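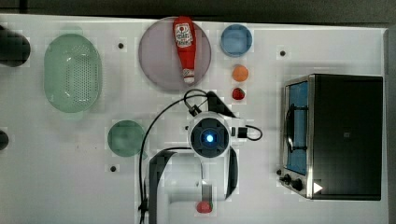

Play kitchen things, spread out on a white table.

How to sort out a play kitchen in an afternoon

My two have been cooking pretend suppers for years now, and every so often the whole business gets out of hand and I find strawberries in the couch again. So I put the kettle on, clear the big table and start over. If your play kitchen has reached that stage too, come along with me, and don't worry if it takes you longer than it takes me (I've had plenty of practice!).

Step 1. Get it all out where you can see it

Use a table and not the floor, your knees will thank you. Spread the things so they aren't piled on one another. Mine always ends up a mix of proper toy food and real kitchen pieces that wandered over from my own cupboards, like the pale green colander. I gave up asking for that back a long time ago.

Step 2. Pull out the big pieces first

Plates, bowls and the colander go to one end. The little toaster oven gets a spot to itself, and the bits of fruit can wait in the blue bowl so they don't roll off while you work. Check each plate for cracks with your thumb along the rim. Anything cracked goes straight in the trash, even the favorite.

Step 3. Wash

Hard plastic food and dishes go in a sink of warm water with a squirt of dish soap. Leave them 20 minutes, then go over them with an old toothbrush, especially anything with seeds or holes in it. Wooden and battery pieces only get a damp cloth. If you keep a ketchup bottle for playing shop, look at the cap, as that's where the stickiness lives. Dry everything on a towel, and shake the hollow ones, they hold more water than you'd believe.

Step 4. Decide what stays

I let the children choose 19 small foods for the shelf and the rest goes in a box in the closet until they get bored. My neighbor Conceição Rocha swaps hers every December and swears they greet the old peas like new ones.

Step 5. Put it back so they can do it themselves

Plates stack flat, largest at the bottom, with bowls on top. Fruit and vegetables live in the colander, which is easy for little hands to carry to the table. Sauces and bottles stand in a shoe box turned on its side. I stick a drawing on each spot for the ones who can't read yet, and mine could tidy up alone from age 3, more or less, on a good day.

Next time I'll write up the dress-up trunk, if I can get the lid shut.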